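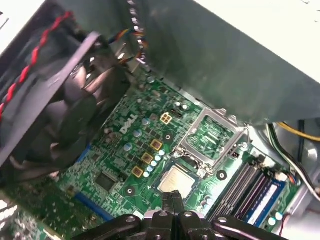 Workshop tips: recording processor jobs for a learning system

Set the bench up before you record anything. Most of the bad examples we have thrown out at Kurkeck were lost in the first minute, when the operator was still moving things around with the recorder running. For a processor job, start every take from the same state and write that state down. Ours is load plate up, lever out to the side, processor lying on the board next to the socket, memory left in its slot. If the plate has dropped a little, stop and raise it again.

Tie back loose cables in the case. Fan leads and drive wires drift into the wrist camera's view and catch on the fingers. A short twist of wire does the job and comes off without cutters.

Check the socket contacts with a flashlight every 14 takes. Bent contacts mean the board goes in the practice bin.

Keep your approach slow for the last inch. Fast moves look fine on playback, but the Pallow set had 70 takes with the chip hidden behind the fingers at the moment of contact, and we could use very few of them.

Don't delete fumbles right away. If you miss the chip, back off, and get it on the second try, keep the take and tag it "recovered." If you drop it on the floor, end the take there. 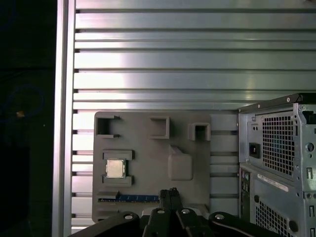
Use a printed practice plate for new operators. It saves real boards, and a chip can be set down hard on it without much harm. Keep plate takes in their own folder and never mix them with real board takes under one task name. The Witkowska folder was mixed that way in August and took nearly 63 hours to sort out.

Wipe the heat spreader between sessions. Fingerprints change how it reflects.

Move the lamp a little every few takes, and the case too. An hour of identical takes teaches very little.

Name files as you go: task, operator number, take number, result. Back up to the Dalenton drive before you power down.

Last updated 27/02/2026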